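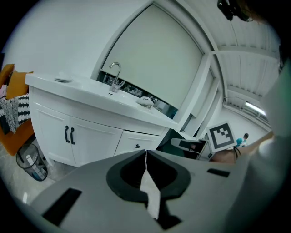
Handout 3: Coolant, and how to look after it

Coolant is the part of the car that most of us forget until the gauge climbs, so I want to spend a good part of this session on it, and I hope you'll forgive me if some of it sounds obvious. It is mostly water, mixed with antifreeze and a small amount of other things that stop the inside of the engine from rusting. The mixture goes round the engine, picks up heat, gives it away again at the radiator and goes back for more. It is dyed so that you can see it, but a thin film of it is hard to judge by eye, and what you want behind it is something pale and shiny. The glossy white countertop on that bathroom cabinet is the sort of surface I have in mind, where even a faint tint would show, though please use a white saucer at home and leave the good furniture alone! A few drops on the saucer will tell you whether the coolant still has a clean, bright colour or has gone brown and cloudy.

Checking the level

Park on level ground and let the engine cool right down. I say 30 minutes at the very least after a short run, and after a long one I would much sooner you left it overnight and looked in the morning. Never open the cap on a hot engine. The system is under pressure and the liquid can come out fast enough to scald you badly, and I have met more than one careful, sensible person with a scar on the wrist from doing it.

Find the expansion tank, which on most cars is a cloudy plastic bottle with two lines moulded into the side. The level should sit between them. On the older Skuta we use in the workshop the lines are very hard to read, so hold a torch behind the bottle and rock the car gently with your hip. The liquid moves and the plastic doesn't, and then you can see where you are.

If you have the Tiedemann manual from the course library, the drawing is on page 564. It shows the tank on the left, and ours is on the right. Everything else on the page is fine. 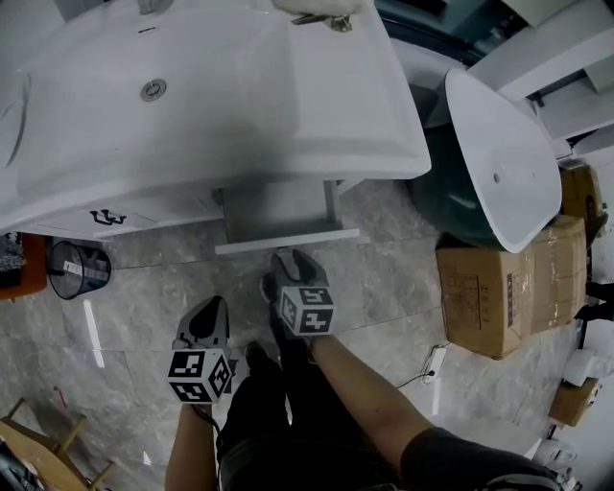 Topping up comes next, and it is a gentle sort of job. Put a thick cloth over the cap, turn it slowly to the first stop and wait for any hissing to finish before you go further. Pour in a little at a time until you are just under the upper line. Don't fill it to the brim, as the coolant needs room to swell when it gets warm.

What to pour in is a longer story. The colour of the dye is no guide at all to the type (two makers can sell quite different coolants in the same pink), so go by the specification in your own handbook. We have Haritz ready-mixed in the workshop, and it goes straight in from the bottle. The Lorkier is a concentrate and has to be thinned first, with deionised water if you can get it. People do muddle the two, and I've moved them to separate shelves.

If you are always topping up, there is a leak somewhere. Look for a crusty, coloured stain round the hose ends, a damp patch under the car or a sweet smell from the heater. Wipe up anything you spill straight away, please, and keep it well away from children and animals, as many antifreezes are poisonous and taste sweet.

Before next time

Have a look at your own expansion tank and write down where the level is, cold. Bring the note and your handbook to room 46, where we'll go on to hoses and clips. Old clothes, please.

Eckhard Lammers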